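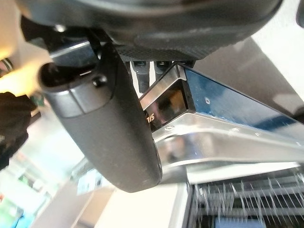

Fingerprints, blue glass cleaner and a little patience

02/04/2019

I have spent most of my free time this month wiping things, and I am not even a tidy person! My aunt's old workbench finally came to us in February along with all the boxes that lived underneath it, and I promised Tegan Hoani (who has the other half of the garage, bless her) that I would clean whatever was worth keeping and find a shelf for it.

The piece I keep going back to is the angular steel one with the dark blue panel set into it. It's a wedge sort of shape, polished like a mirror, and every time I look at it I get warm brown smudges of the surroundings looking back at me. I have asked everybody what it came off. Clem Katene thinks some kind of display stand, Keith Paewai says a light fitting, and they have both been very firm about it. On the inner face there are small gold characters, 7/S, and I would love to hear from anyone who has seen a marking like that before.

Polished steel is a fussy thing to clean. I used a drop of dish soap in warm water first, then a dry cotton cloth, always in the same direction — my old flannel pajamas have turned out to be the best rag in the house. Paper towels leave lint in the corners and then you are at it all over again. For the blue part I went very gently, with the cloth just damp, and kept any cleaner well away from the edges where it could creep under.

The screw heads took longest. They are tiny, with a couple along the lower rim and another in the blue panel itself, and I went around each of them with a cotton swab while listening to the radio. I did think about taking the whole thing apart. Rokeya Munshi talked me out of it over the phone, and I'm glad, as I still have a jar of 44 screws from the last thing I took apart.

Next up are the brass drawer pulls, which are in a sorry state. If you have a kind method for brass that doesn't smell up the garage, please leave it in the comments, and I'll try it on the ugliest one first.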